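Govero Wash & Fold - Frequently Asked Questions
Colors, prints and washing settings

What temperature do you wash at?
Mixed and light loads are washed at 100°F. Dark loads are washed cold. You can change either setting under Preferences in your account. A change applies to the next order you place and does not affect an order that has already been picked up.

Do you follow the care label on each item?
We sort by color first, then by fabric. Care labels are checked on wool, silk, rayon and anything lined. Cotton, polyester and cotton blends go into the standard program unless the bag carries a Special Care tag. If an item needs a program other than the standard one, put it in the green bag.
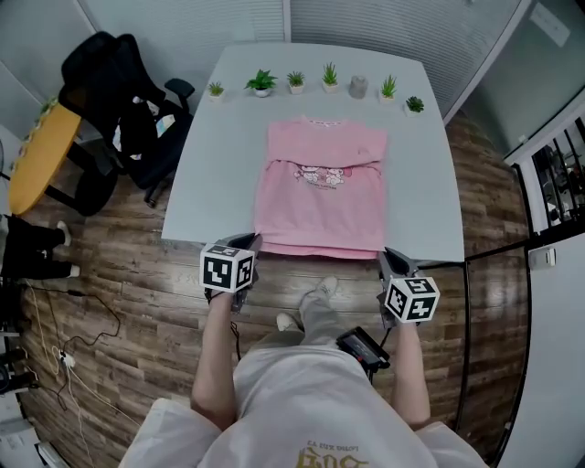 Items in the green bag are washed on the gentle cycle and dried flat. The green bag is priced per item. The white bag is priced by weight, with a minimum charge.

How are printed garments handled?
Turn them inside out before bagging. Our staff will do it if you ask for it in the order notes, but we do not check for prints otherwise. Screen prints and heat transfers are dried on low. Iron-on vinyl should be air dried; select Hang Dry when you order. Cracking in a print that has already started to lift is not covered by our damage policy.

What is the difference between bleeding, crocking and fading?
Bleeding is dye leaving the fabric in water. Crocking is dye rubbing off a dry or damp surface. Fading is loss of color from light, heat or repeated washing. Bleeding is the one that affects other items in the load, and it is most common with new reds, indigo denim and hand-dyed pieces.

How do I test an item for bleeding at home?
Wet a hidden area such as an inside seam. Press a white paper towel on it for 4 minutes. If color shows on the towel, wash the item alone.
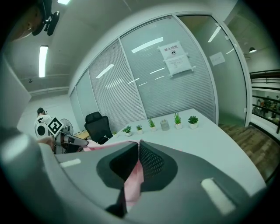
Pastels are sorted by how strong the color is, and the dividing line is not always obvious. Pale shades normally go in with lights, and strong corals and hot pinks go in with brights. Indoor lighting can make the call harder, so compare the item with a plain white surface. A cloth as pale as the pink one on the white table goes with lights under our rules. If you disagree with how an item was sorted, add a note and we will move it for future orders.

Which detergent do you use?
Oltar unscented liquid is the default. Deng powder is available for work clothes and heavy soil. We do not use chlorine bleach on any load. Oxygen bleach is used on all-white loads only, and you can opt out.

Can I supply my own detergent?
Yes, in a sealed container marked with your account number. Pods are not accepted.

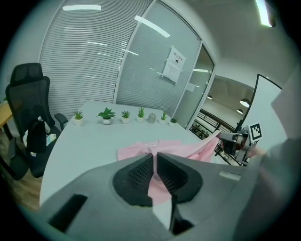
Fabric softener is off by default. It reduces the absorbency of towels and can leave a film on performance fabrics. Dryer sheets are also off by default.

Something came back discolored. What do I do?
Do not rewash or dry it. Report it in the app within 7 days of delivery and attach a photo taken in daylight. The Tivham plant handles over 2,000 orders a month, and a report without the order number will take longer to trace. We will try a color run treatment first. If it does not work, the item is assessed under the damage policy.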